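May
Posted by Nele Kuhlmann

The cloth drawer has needed sorting since we moved, and this month I finally did it. I pulled everything out onto the kitchen table and made two piles, keep and rags. I stopped counting after 105, but most of them were old dish towels with holes in them, so the rag pile won easily.

I keep three kinds now. The thin ones are for glasses, the thick ones are for spills, and the soft ones are for wiping down the table and the fridge shelves. The soft ones get washed at low heat with no fabric softener. Softener leaves a film and then they just push the water from one side to the other.

Folding is in thirds the long way, then in half – that fits the drawer with the folded edge up, 8 to a row. Ewan rolls his and says it's faster. It probably is, but rolled ones come undone when you reach past them, and I was the one redoing the drawer.

The rags went into a bag under the sink. I still have to do the bath towels, which are in worse shape, and there's a tablecloth from my aunt that doesn't fit any table we own. I'm keeping it for now. 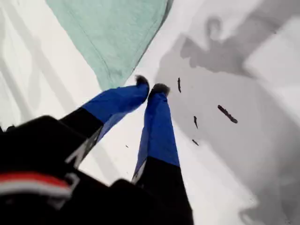

The mint green one, on a white surface.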